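# Stelley Comics Readers' Forum

## Continuity and Canon › Nutura (second series)

### Thread: Eligibility of the Pearce successor to carry the Lantern Mantle

**Opened by: archivist_boltden (Moderator)**

Members are asked to confine this thread to the question of succession in the second series of *Nutura*. Discussion of the film option belongs in the Adaptations section, and posts on that subject will be moved.

The matter for discussion is as follows. In issue 5, Commander Pearce surrenders the Lantern Mantle after the siege of Boltden and nominates his former quartermaster, Ilse Varr, as its bearer. The first series established that the Mantle responds only to a person who has drunk from the Well at Nutura. Varr has not been shown to do so. The publisher has not addressed the point in its letters page, and I would be grateful for members' views, with issue references where these are available.

Spoilers up to and including issue 11 are permitted without tags.

---

**marginalia_west**

Thank you for opening the thread. In my view there is no inconsistency to resolve. The rule concerning the Well is stated by the Abbot in the first series, and the Abbot is shown on two later occasions to have misled the order for his own purposes. A statement made by an unreliable character should not be treated as a rule of the setting unless the narration supports it.

I would also draw members' attention to the colouring in issue 5. When Pearce holds the Mantle, its light is green. When Varr holds it, the light is white. I take this as a deliberate signal that the object behaves differently for a bearer who has not been to the Well.

---

**second_printing**

I must respectfully disagree with the previous post. The Abbot's account is confirmed by the caption boxes in the origin chapter, which are written in the third person and are attributed to no character. If those captions cannot be relied upon, very little in the first series can be.

On the colouring, I would counsel caution. My copy of issue 5 is from the later printing, and the light in both panels is a pale green. The difference between the printings has been noted before in the Production section. It would be unwise to build an argument about the plot on what may be a fault at the printer's.

---

**marginalia_west**

I accept the correction on the printings and withdraw the point about the colour, pending a comparison with a first printing in good condition. I do not withdraw the remainder. Third-person captions in *Nutura* have been wrong before. The caption that opens the second series gives the garrison at Boltden as 3,000, whereas Pearce himself puts it at 100 by the end of the same issue, with no battle in between.

---

**Tincuța Dinu**

Good evening to all. I post under my own name, as I did on the old mailing list, and I have followed both series from their first issues.

I believe the discussion has passed over the most relevant scene. In issue 11, Varr is asked directly by the ferryman whether she has "been down to the water". She does not answer. The artist gives her a full silent page, and on the following page she is wearing the grey sash that was previously seen only on those who had returned from the Well. No dialogue refers to the sash. It is my position that she made the journey during the interval between issues 5 and 6, and that the writers intend to show it later in the series.

This would satisfy the rule in the first series without requiring us to discard either the captions or the Abbot. It would also explain her evident knowledge of the lower stair, which Pearce never described to her on the page.

I reread the issue this afternoon at the kitchen table, and the sash is drawn consistently in every panel from that point forward.

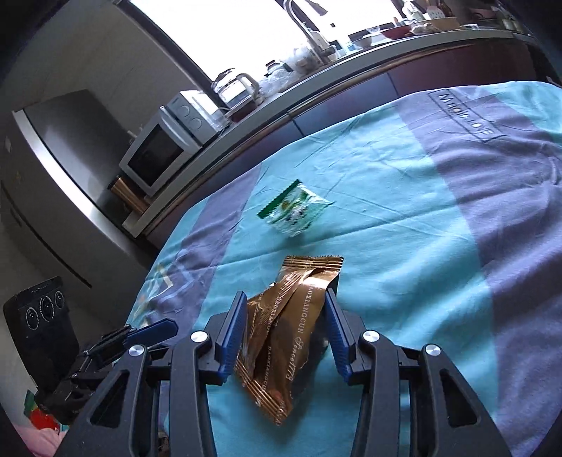

#### Reply: the grey sash

**second_printing**

Ms. Dinu's observation is a valuable one and I had not considered it. I would raise one difficulty. The interval between issues 5 and 6 is given as a single night, and the journey to the Well took Pearce the greater part of a winter. Unless the distances have been revised, Varr cannot have gone and returned in the time available.

There is also the matter of the sash itself. The second series introduced a new costume designer, and several members of the Boltden garrison now wear grey. I should like to see a clear distinction drawn between the garrison's uniform and the sash of the order before accepting it as evidence.

---

**harbour_longbox**

If I may add to the above, the two are distinct. The garrison wears a grey belt with a buckle. The sash is knotted on the left and has no fastening. The sketchbook pages at the back of issue 8 show both, side by side, with the designer's handwritten labels. I would be pleased to transcribe those labels for any member who does not have the single issues, as the pages were regrettably omitted from the collected edition.

As to the travelling time, Pearce went on foot with a wounded man. Varr has access to the ferry. I do not consider one night to be plausible even so, but the comparison with Pearce's winter is not a fair one.

---

**Tincuța Dinu**

I thank harbour_longbox for the reference, and would very much like to read the transcription when time permits.

With regard to the interval, the phrase used is "one night's dark". In the first series the same expression is used in the northern chapters, where the night lasts for weeks. Boltden is a northern fortress. I recognise that this places considerable weight on three words, and I do not present it as settled.

---

**old_quarto**

I wish to register a more general objection. The thread assumes that the succession must be justified by the rules of the first series. The editorial note in issue 1 describes the second series as "a new reckoning", and to my mind the publisher was giving notice that the earlier rules would not necessarily apply. Varr was the most capable officer in the garrison. Her nomination was earned through conduct, and I find it a much stronger story if she bears the Mantle without having had a drink of enchanted water.

I am conscious that this is a minority view on this board.

---

**marginalia_west**

It is not as small a minority as old_quarto may suppose. I would favour that reading if the second series had been sold as a fresh start. However, it retains Pearce, the Abbot, the ferry and the numbering of the order's generations. A publisher cannot reasonably keep the history where it is convenient and set it aside where it is not.

---

**second_printing**

On that point marginalia_west and I are in full agreement, which I believe is a first for this section.

---

**archivist_boltden (Moderator)**

I thank members for the courteous tone of the exchange. Two posts concerning the casting of Pearce have been moved to Adaptations.

For the benefit of those arriving now, the references cited so far are:

- Issue 1, editorial note ("a new reckoning")
- Issue 5, nomination of Varr – both printings to be compared
- Issue 8, sketchbook pages
- Issue 11, the ferryman's question and the silent page

Any member holding a first printing of issue 5 is invited to report the colour of the light in the two panels identified by marginalia_west. Please view the page in daylight, and state whether the copy has been stored in a sleeve.

The thread will remain open until the next issue is released in June.

---

**harbour_longbox**

I have a first printing, sleeved since purchase. Pearce's panel is green. Varr's is white, with a slight yellow cast at the margin that I attribute to the paper. The transcription of the sketchbook labels will follow tomorrow.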